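Potusel Resident Portal – Set-Up Guide for New Tenants
Section 3: Your account and your first rent payment

Welcome to Tapsell Court! We know moving week is a busy one, so take this section at whatever pace suits you. Most people get through it in 15 minutes or so with a cup of coffee nearby.

1. Open your welcome letter from the Skimville leasing office and find the activation code under your apartment number.

2. Go to the portal sign-in page, choose "New resident," and type in the code exactly as printed, capital letters and all.

3. Pick a password you'll remember, then add the phone number where you'd like to get building notices – the same one you gave us on your lease is fine, but it doesn't have to be.

Note: If two of you signed the lease, each of you needs a separate account. Your balance will show up on both. 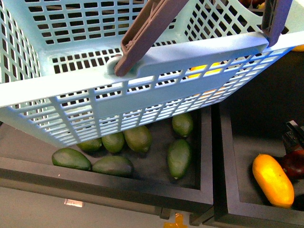
4. Choose "Payments," then "Add bank account." We'll send a small test deposit, and you'll confirm the amount once it lands.

5. Turn on automatic payments if you like. You can set a limit, and anything over it (a pet deposit of $200, say) will wait for your okay.

Caution: Please don't close the page while a payment is going through, or you may end up paying twice. Refunds do come, but they can take a few days.

Questions? Contact the Skimville leasing office | © Potusel | Back to top
Filed under: Resident Guides, Moving In
We use cookies to keep you signed in. Accept | Manage settings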